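Minutes, project meeting no. 5
Wulmont residence, interior works
December 18, 2006, site office

Present: owners (both), lead designer, assistant designer, general contractor, cabinetmaker, lighting supplier.
Absent: tile installer (sent notes by fax).

## 1. Previous minutes

Approved with one change. Item 6 should read "satin" for the stair rail finish. It was typed as "gloss."

## 2. Kitchen

The cabinetmaker reported that the base units are built and the wall units are not. Delivery of the base units can go ahead once the floor is sealed. The owners asked again whether the island could be made longer. The designer showed the plan with the clearance on the range side marked at 44 inches and did not want to go under that. Owners agreed to leave the island as drawn.

Drawer pulls: the Zilten sample was passed around. One owner finds the edges sharp. The cabinetmaker can ease the edges by hand, but the finish would have to be redone and he will not guarantee a match. Designer to ask Zilten for the rounded version and get a price.

The pantry door will swing out. The contractor noted that it will hit the light switch trim as now located. Switch to move to the other side of the opening.

## 3. Stone

The slab for the island was picked at the Guimarães yard and is on hold in the owners' name. The yard wants a deposit before it will cut. Owners to pay this week. The hearth will come out of the same slab if the offcut is long enough. If it is not, the hearth goes back to painted brick and the matter is closed.

## 4. Lighting

The supplier went through the revised schedule. There are 26 fittings on the ground floor, down from the last version, with the change being in the hall and the back sitting room. The owners are happy with the hall. They do not want recessed lights in the sitting room at all and asked for floor lamps on switched outlets. The contractor said the outlets can still be wired if the locations are given to him before the drywall goes up. Designer to mark them on the wall.

Dimmers in the dining room and main bedroom only.

## 5. Main bedroom and dressing room

Paint: the second sample on the north wall was preferred. The first looked gray by late afternoon. Ceiling to be the same color at half strength.

The owners want a soft, warm color for the window seat cushion and the bench in the dressing room. The designer will bring fabric from Dollance in the pink to off-white range. It has to be washable and must not pill. The curtain fabric stays as ordered.

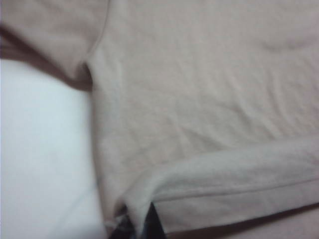
Item 5: pinkish-beige garment, close view.

Dressing room shelves were discussed at length. The owners have more folded clothing than hanging, so one of the 2 rail sections on the long wall will become open shelves. The cabinetmaker has not started this piece and there is no extra charge for the change. The mirror stays on the back of the door.

## 6. Budget

Contingency has not been touched since the last meeting. The outlet work and the moved switch will be charged as one extra. Contractor to send the figure in writing before starting.

## 7. Other business

The back gate was found unlocked again. Contractor to speak to the crews. The dumpster will be swapped before the holiday shutdown.

Next meeting to be set after the base units are in.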